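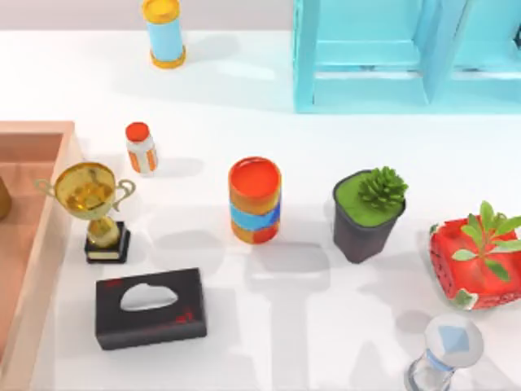
Figure 2. Tabletop layout in the simulator, with tray at left and shelf at back right.

Last updated: 2018-10-31
Reading time: 2 min

4. Recording examples in the Wuldale scene

Complete section 3 first. The controller must be paired and the Sarkley recorder running.

1. Open the Wuldale scene and press Reset. Objects are placed at random, so your layout will differ from Figure 2.
2. Check that the target object is fully on the table. If it overlaps the tray wall or another object, reset again.
3. Type the instruction in the task box. Use plain names, such as "put the trophy in the tray."
4. Press Record, wait for the tone, and do the task in one steady motion.
5. Press Stop within 10 seconds of releasing the object.
6. Mark the example Keep or Discard.

Note: Record 200 kept examples per task before you start training. Failed grasps go in a separate folder.

Caution: Do not change the lighting preset partway through a set. The recorder does not log it.

Caution: Clear objects can return bad depth values. Turn on the depth fill option before using them as targets.

Comments (2)

Paweena Bunnag: Step 5 cut off my last example, number 1885. Is the time limit adjustable?

goh_lab: Yes, under Recorder > Limits. You have to restart the scene after.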